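The Soup Swap Is Back (and I Have Opinions About Freezing)

It's October, which means my kitchen windows are fogged up by four in the afternoon and I've started dreaming about barley again. So yes, the soup swap is on! If you were with us last year you know how this goes, but we have a bunch of new readers and I've had a few emails asking, so let me run through it.

You make one big pot of soup. You freeze it in quart containers, you bring six quarts, and you go home with six quarts of other people's soup. We draw numbers out of a hat and pick in that order, one quart per turn, until the table is bare. Before the picking starts everybody gets a minute to talk up what they made. Please use your minute! Last year a very plain-looking split pea went first because of the story that came with it, and the man who made it is still glowing.

We had 21 people last time and I'd love to see a few more, though we do have to fit in the back room at Suwannarat, and they've been so generous with that space that I don't want to push it. They'll have tea and rice crackers out for us again. Bring a cooler or a couple of thick grocery bags. Bring tape and a marker too, if you have them, as we went through three rolls of mine.

Now, freezing. I've ruined a lot of soup over the years and I'd like to spare you. Potatoes go grainy. Noodles go to mush, so leave them out and write "add noodles" on the lid. Cream soups can split, and what I do is freeze the base and let whoever takes it home stir in the cream when they heat it up. Beans are wonderful. Lentils are even better. Anything with a lot of cabbage in it will taste nicer after a month in the freezer, and I will argue with anyone who says otherwise.

Cool the pot before you fill the containers — I set mine in a sink of ice water and stir it whenever I walk by. Leave an inch at the top. I skipped that inch once with a borscht and spent a whole evening chipping pink ice off the freezer shelf with a butter knife.

Hatsue Morikawa wrote in to ask whether broth counts as soup. I went back and forth on this. My answer is yes if it's something you'd be happy to drink from a mug, and no if it's something you'd only use to cook rice. Hers has ginger and dried mushrooms in it and simmers overnight, so hers counts, and I plan to grab a quart if I get a decent number. 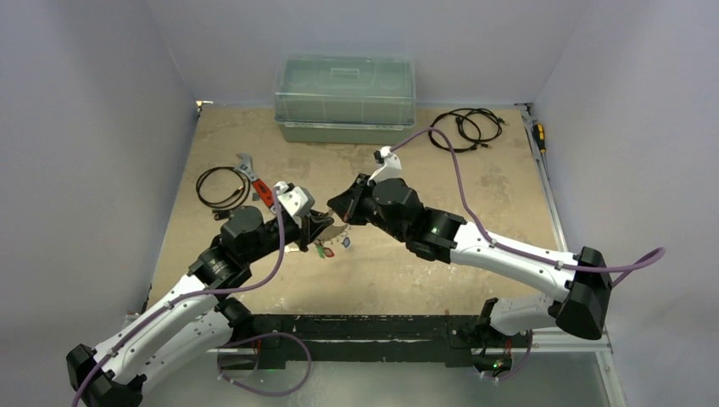
A word on labels. Write the name of the soup, the month, and everything that's in it, and I do mean everything. We have two people with nut allergies and one who can't have celery, and celery hides in half the soups in the world. If you used a store-bought stock, copy the ingredients off the box. Mark it clearly if it has meat, and mark it if it's hot! My idea of mild and my sister-in-law's idea of mild are very far apart.

Write back if you're coming and tell me what you're making so we don't end up with nine chilis. I'm doing the barley and mushroom, plus a small test batch of a corn chowder that may or may not make it out of my house. Extra quart containers are in a box on my porch, so come by and take what you need.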